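Ondholm Kitchen Study: Gallery 4, Drying and Storage

Posted March 5, 2022, by Maureen Mapplebeck

This gallery covers the drying and storage part of the Ondholm kitchen study. The earlier galleries dealt with sinks, cutting surfaces and under-counter cabinets. The subject now is what happens to tableware between the rinse and the shelf, and how much counter it takes up on the way.

The study kitchen has a counter depth of 25 inches and a usable drying zone 30 inches wide to the right of the sink. All measurements were taken with a steel rule and rounded to the nearest quarter inch. Loads were weighed on a bench scale with a limit of 2,000 grams, so heavier sets were weighed in batches.

Racks with two tiers

A two-tier rack uses height in place of width. The footprint is close to that of a single-tier model, but clearance under the upper cabinets becomes the limiting dimension. Measure from the counter to the bottom of the cabinet door, including any light rail, and compare it with the rack height plus the tallest item that will stand on the upper tier. A plate standing on edge needs much more clearance than a bowl turned over.

Bowls go upside down on either tier. An inverted bowl drains from the rim, and the foot ring on the bottom is the one place where water can collect. Bowls with a deep foot ring should be tilted a few degrees by resting one side of the rim on a crosswire. Plates go in the upright slots, one slot left open between neighbors where space allows. Glass plates show water spots sooner than glazed ones and should get the open end of the row.

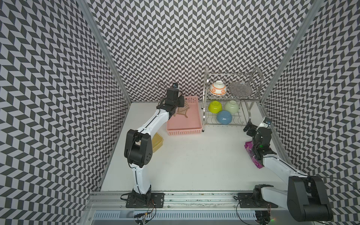
Load order matters on a rack of this type. Fill the lower tier first. Water from the upper tier falls on whatever is underneath, so a lower tier loaded late stays wet for longer than the upper one. Wide bowls should be placed before narrow bowls, with enough of a gap between rims for air to move. When unloading, work from the top down.

Corner placement keeps the rack out of the working area but reduces airflow on two sides. A gap of 3 inches between the wire and each wall was adopted as the standard for the study. Closer placement also leaves spray marks on the wall finish. On a patterned wall these are harder to see, and the wall should be wiped on a schedule.

Wire and feet

Stainless steel wire was preferred over coated wire for all racks in the study. Coatings fail first at the welds and at the slots, where plates rub. Stainless steel still needs care: hard-water scale builds up on the underside of the lower tier and should be removed with diluted white vinegar, followed by a clean rinse and a dry cloth.

Small feet concentrate the load. On a hard white surface they can leave gray marks when a full rack is dragged. Lift the rack, or unload it before moving it. Check the feet for level at the same time. A rack that rocks will shift its plates each time a bowl is added.

Trays and baskets

Open plastic baskets were used for items that do not belong on wire: mats, cloths, lids and packaged goods waiting to be put away. A rectangular basket stores well against a back wall, with the long side parallel to the wall. Woven mats should be fully dry before they are laid flat in a basket. Stored damp, they hold a smell that washing does not always remove.

Translucent containers can be checked without opening and do not need labels at this scale. Solid-color containers were labeled on the short side. Soft packages were kept away from the rack, since drips will work into a folded seam.

Products considered

The Pladomar basket line was selected for its flat rim and straight walls. The Sesmont line has rounded corners that clean faster but lose usable space inside. Both were retained, the first for dry storage and the second for the sink side. The Ishida mat set was dropped after washing because the edges curled.

Notes on use

Clear the rack once a day. A rack used as permanent storage collects dust on the upper tier and leaves no room for the next load.

Wipe the counter under the rack each time it is emptied.

Gallery 5, on pantry shelving, is scheduled for June. Corrections to the measurements can be sent to the study desk at Ondholm.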